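Two arms keep stopping each other over a shared dish rack - planner or controller problem?

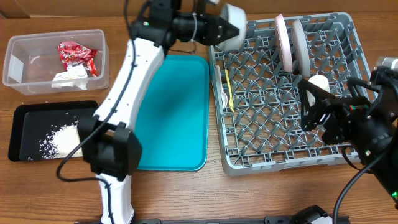
Posted by gritau_bench

I'm running two arms off one PC with a single planning process and a controller for each arm. The task is clearing a table: scraps go in a clear bin, dishes go in a rack. Each arm is fine on its own. With both running, one of them will stop dead part way through a move with a path tolerance error, and the other one carries on as if nothing happened. It's worst when both have something in hand near the rack, say the left one with the bowl just off the corner of the rack and the right one over the pegs with the cup. The planner says both paths are collision free and I believe it, as I've played them back in the viewer and there's a clear gap the whole way.

What I've tried so far:

Raised the path tolerance on the left arm. It stops less often but places badly.
Dropped both arms to half speed. No real change.
Turned off the depth camera updates to the collision map. It got better, but then of course it doesn't know about new objects.

The control loop is 100 Hz. Planning is the stock sampling planner with the time limit left at the default. The collision map rebuilds whenever the camera node publishes. The log has a line that says "goal preempted" just before the stop, but not every time.

Is this a controller tuning job or is it something upstream? I'd like to know before I spend another weekend on gains.

nuchit_dev

Upstream, I'd say. The clue is that turning off the map updates helped. Gains don't care about your depth camera.

My guess at what's going on: the left arm is part way along a path when the camera publishes. The map rebuilds, and the cup in the other gripper shows up as a loose lump floating over the rack, as it isn't attached to the right arm in the planning model. The planner decides the left path is now blocked, cancels it and sends a new one. The new path starts from where the arm was when planning began, not where it is now. If planning took 400 ms the arm has moved a fair way in that time, so the first point of the new path is behind it, the error is over tolerance and the controller stops. That would be your "goal preempted" line.

Things to do, in this order:

Attach whatever is in the gripper to that arm's model as soon as the grasp is confirmed, and detach it on release. Do it for both arms.

Filter the arms and attached objects out of the point cloud before it goes to the map. Pad the filter by a centimetre or so. Thin dishes seen edge-on give ragged points that leak past a tight filter.

When you replan during a move, start from the predicted state at now plus your planning budget. Set the budget yourself and throw away any plan that comes back late.

Put the tolerance back to where it was. You were hiding the fault with it.

For the times when there's no preempt line, check whether both controllers are stamping from the same clock. I've had one driver stamp on send and the other on receive, and it looked just like this under load.

trestau

Have you tried a faster PC? We had random stops on ours and they went away when we upgraded. Also check your cables.

vendemex_user

Agree with nuchit_dev on attaching the objects. I'd go a bit further and put a lock on the area over the rack, so only one arm may be in it at a time. It costs you some cycle time, but a rack full of pegs with two plates already standing in it is a tight spot to be replanning in. We split the table into zones, each arm has to hold the zone before it can plan into it, and it waits at a parked pose outside if it can't get it. Make sure the lock is released when a move fails as well as when it finishes. Ours wasn't, and the second arm sat there all of one lunch hour waiting its turn.

On the camera side, you don't need the map to rebuild on every message. We rebuild between moves, and during a move we only run a check on the path that's left. If the check passes, leave the arm alone.

One other thing, look at your log queue. Ours was capped at 1792 lines and it dropped messages silently when both arms were chatting. That could be why you only see the preempt line some of the time.

gritau_bench

Thanks. It was the attached objects for the most part. I had the attach call in the left arm's grasp routine and had never copied it across to the right, so anything the right one picked up was an obstacle as far as the left was concerned. With that fixed and the cloud filter padded I got through 9 full clears with one stop, and that one had no preempt line, so I'll look at the clocks next. Tolerance is back to the original value. I haven't done the zone lock yet, but I've got the between-moves rebuild half written and will post how it goes.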